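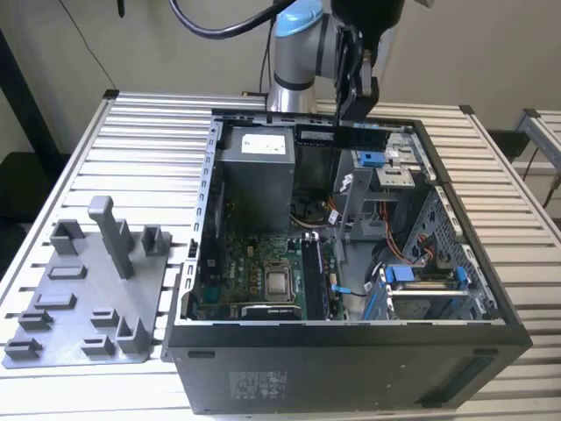 Fig. 4. Tower on its side, panel off, insides facing up.

4. Fitting the memory

I've written this section for anyone doing up an old office tower on the Skumunau bench, and it's the bit I enjoy most, so bear with me if I go on a little. You'll need the case lying flat with the opening facing you, as in section 3.

Caution: pull the mains lead out of the wall before you touch anything inside. Hold the power button in for 9 seconds afterwards, then touch bare metal on the case.

4.1 Find the memory slots. They're the long, narrow ones sitting side by side on the green board (don't mix them up with the shorter sockets for cables).

4.2 Open the latches at the slot ends. They only need a nudge — if one feels stiff, stop and check for fluff.

4.3 Hold the stick by its edges, well away from the metal contacts, and bring it over the slot. Look for the little notch along the bottom and match it to the bump in the slot. It only goes in one way round!
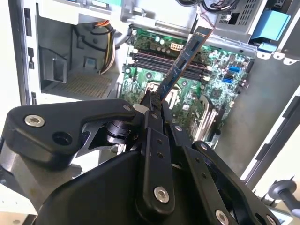

Fig. 5. Memory stick held over the board, slots behind.

4.4 Press down evenly until the latches close. Mine always needs more of a push than I'd like.

Note: if you're fitting a pair, check the chart on page 152 for which slots to fill first. I got this wrong in January and lost a whole evening to it.

4.5 Have a last look round before the panel goes back on. Tuck any wires clear of the fans, and check the plugs on the drives haven't worked loose while you were leaning in.

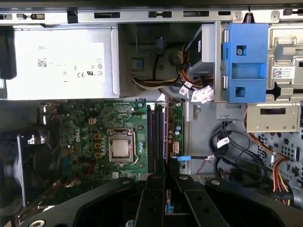 5. Closing up and first start

5.1 Slide the side panel on and do up its fixings. Stand the tower upright — lift with both hands, please.

5.2 Plug in the screen, the keyboard and then the mains lead. The first start can be slow, so give it a minute. If you get beeps and a blank screen, unplug it and go back to 4.3.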